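Jan 15, 2025

ok quick one, have to be out the door in a bit. Finally moved the whole desktop over to the Jasberg icon set. Took all evening. Worth it tho. 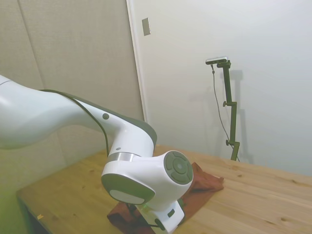
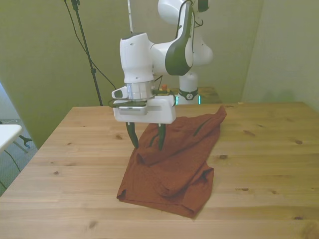 So the set has 2,343 icons and of course the one I needed (the little mail envelope) isn't in there. Borrowed it from Kälin, the old pack, and recolored it. Close enough — the blue is a tiny bit off and I see it every single time.

Wallpaper is the gray Ernholm one. Tried five others first. Too busy, couldn't find my folders.

Couple people asked about the weather thingy in the corner. It's Jendstead, free, been around forever. Get version 2, not the newer one. The newer one wants an account and keeps resetting my font to something huge. If the text looks fuzzy go into settings, turn off smoothing, restart it. Then restart it agian. No idea why twice.

Also!! back up your old icons before you switch. I didn't. Had a folder from last May with all my custom ones and the installer just wrote right over it. Gone. Managed to pull a few off an old thumb drive but the tiny cassette tape is lost, still sad — if anybody saved it when I posted it, please email me.

Will put up the recolored envelope and my settings file this weekend, probably on the downloads page with the cursors. Comments are open again btw.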